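Simulation Test Engineer (fault review), fixed term
Prallgate, Riltow site

Prallgate writes control software for robot arms and hands used in kitchens and care settings. We are looking for an engineer to join the Riltow office for 13 months, starting in May.

The post exists because of a fault. In our last release the hand controller could report a grasp as finished when the object had been knocked over or never held at all. The arm then carried on to the next step. One customer's arm tried to pour from a cup it did not have, and we withdrew the release that Friday. The cause is only partly understood. Of the 92 failed runs we have reproduced in simulation, 19 still have no agreed explanation.

You will:
– work through the unexplained runs and write up each one
– check the contact and finger torque logs against what the simulator renders
– add tests to Kpodo, our in-house test suite, so the same fault is caught before release
– report to the safety lead, who can hold a release on your word

You will need good Python, some C++ and at least 3 years' work in robotics testing or a similar field. Experience with multi-fingered hands is useful. We also want someone who can write a clear fault report, so please send a sample with anything confidential removed.

Most of the runs use a single cup on a bare table. 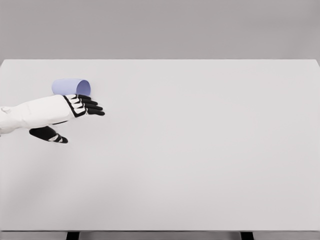 The simple setup helps when comparing logs, but it means going over very similar material for long stretches – please think about whether that suits you. Later in the contract you will repeat selected runs on the Lorkitz test bench, with full training on the guarding and emergency stops first.

Hours are full time, with up to 3 days a week from home. Apply with a CV and your sample report through the Prallgate jobs page. Interviews will be held at Riltow and include a short log-reading task.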